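Looking After a Long Path: Spring Tips From the Workshop

March 22, 2018

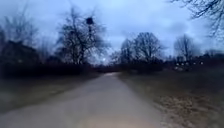 Every spring I get the same itch, and I expect plenty of you get it too. The light starts hanging on a little longer in the evening, I pull my boots on after supper to go for a walk, and before I've gone any distance at all I'm looking at the ground and making a list! So this week I've left the kitchen drawers alone (the second half of the drawer tips will be along, I promise) and put down what I know about keeping a path and its grass edges in decent order.

Start with the edges. Grass creeps, and it does it so slowly that you don't notice until your path has lost a good hand's width on both sides. Pick a day after rain, when the ground is soft, and work with a half-moon edger or an old flat spade. Lay a board along the line you want, stand on the board, and cut straight down. On a curve I use a garden hose left in the sun to soften up, then laid out and nudged until it looks right from a distance. Do walk off and look at it from the far end before you cut anything. I didn't, the first year at Eswood, and I had a wobble in that edge until May.

Sharpen the edger first. My neighbor Kyung-tae Yeon showed me how to do it with a plain mill file, a few strokes on the one side only and then a light pass on the back to take off the burr. Wipe it with an oily rag when you're finished and hang it up.

Now for moss and that green film you get under trees. A stiff broom and a bucket of warm water with a squirt of dish soap will shift more than you'd think. Scrub, leave it a while, scrub again, rinse. Please go easy with a pressure washer on an older surface, as it can lift the top right off and leave you with a rough patch that holds the dirt even worse than before.

If you walk out at dusk, as I do, give some thought to branches too. Bare twigs are very hard to see against a dim sky, and anything hanging at face height ought to come off before the leaves fill in. Check for nests first, and leave it be if you find one.

Last of all, keep your clippings off the path. I drag an old bedsheet along beside me, rake everything onto it, and gather up the corners when it gets heavy. Then it's off to the compost, and in for a cup of tea.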